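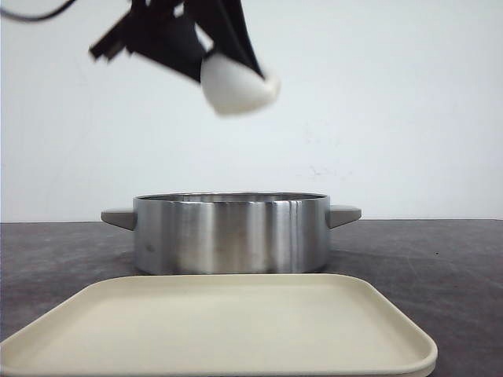
Howells 共享厨房项目 中期进展报告
致:Kernine 基金 项目联络人 Gwawr Pumphrey
2026年6月14日
打印本页 | 用电子邮件发送

先说最让我们高兴的:厨房用具的更换基本完成了,新的锅和托盘已经天天在用!上次报告里提到的那批旧铝锅全部退出了课堂,现在练习台上用的是不锈钢圆锅,两侧带灰色把手,配米白色的浅托盘。学员反应比我们预想的热烈得多,有人第一次上课就问能不能照着这一套给家里也置办一份。

一、用具和台面

锅的选型花的时间比计划长。Tudur Ifans 坚持要双侧把手,他的理由很实际:手腕力气小的学员用长柄锅时总要歪着身子,两边都能握的锅端起来稳当许多。我们借了几种样品轮流试用,最后大家一致选了现在这款。锅壁是拉丝面,擦起来省事,灯光下也好看(这一点不在评估表里,但几乎每位学员都会说一句)。

托盘的用法是上课过程中慢慢定下来的。圆角、有翻边,放在锅的前面,切好的菜、揉好的面团、练习抓取用的软物都先搁在里面,再一样一样放进锅里。这个“先托盘、后入锅”的顺序,Sadia Rind 已经写进了初级班的讲义。以前东西直接堆在台面上,收拾起来很头疼,现在下课时一端就走。

台面还是原来那张深灰色的。上面有一些浅色的划痕和擦痕,我们讨论过要不要重新处理,结论是暂时不动:深色台面衬着浅色托盘,视力不好的学员更容易看清托盘的边在哪里,这对他们帮助很大。省下的钱转到了下面说的储物架上。

二、课程和参加情况

本期到目前为止共有113人参加过至少一次课程,超过了申请书里写的目标。初级班练的都是最基本的动作:拿起、移动、放下,把东西放进锅里又不碰到锅沿。听上去简单,可是对中风后恢复手部功能的学员来说,这是一顿饭的开头。我们用轻软的练习物代替食材起步,掉了也不要紧,捡起来接着练。等动作稳了再换成土豆、鸡蛋,最后才开火。

Ho-yin Cheng 带的汤品课是本期最受欢迎的一门,候补名单一直很长。他把萝卜排骨汤拆成很小的步骤,每一步都在同一口锅、同一个托盘上完成,学员不用在厨房里来回走动。我们打算下一阶段再加一个班,时间放在上午,方便需要家人接送的学员。

三、经费

本期用具支出约2000英镑,在预算之内。其中储物架一项为149英镑,从 Drondard 购入,已经装好,锅和托盘现在分层摆放,把手统一朝外。收据和明细见附表。讲义印刷费略有结余,我们希望转作下一期的食材费用,请 Gwawr 确认是否需要另填变更申请。

四、遇到的问题

托盘到货晚了。供货方 Prudeven 先发来的一批颜色偏灰,和台面太接近,我们退了回去,换货期间有几节课只好借用楼上茶水间的盘子凑合。虽然耽误了一点进度,但换来的米白色效果很好,这个等待值得。

另外,水槽旁边的收纳还是乱。洗好的锅没有固定的晾干位置,常常和托盘叠在一起,下一班的人要先花时间分开。Lucian Bucur 正在量尺寸,想在墙面加一排挂钩,方案会随下次报告一起交上来。

五、接下来的安排

六月余下的时间主要做两件事:把初级班讲义改成大字版,每一步只配一行说明;再请几位老学员回来,在新班里当同桌搭档。他们对这些锅已经很熟了,有的连擦锅的手法都自成一派,教起新人来特别有耐心。

也真心欢迎基金的同事来看一节课。汤品课下课后通常有汤喝,请提前告诉我们人数,好多备几只碗。

报告执笔:Sadia Rind
审阅:Lucian Bucur

分享 2 | 评论 0
联系我们 | © 2026 Howells 共享厨房 版权所有 | 返回顶部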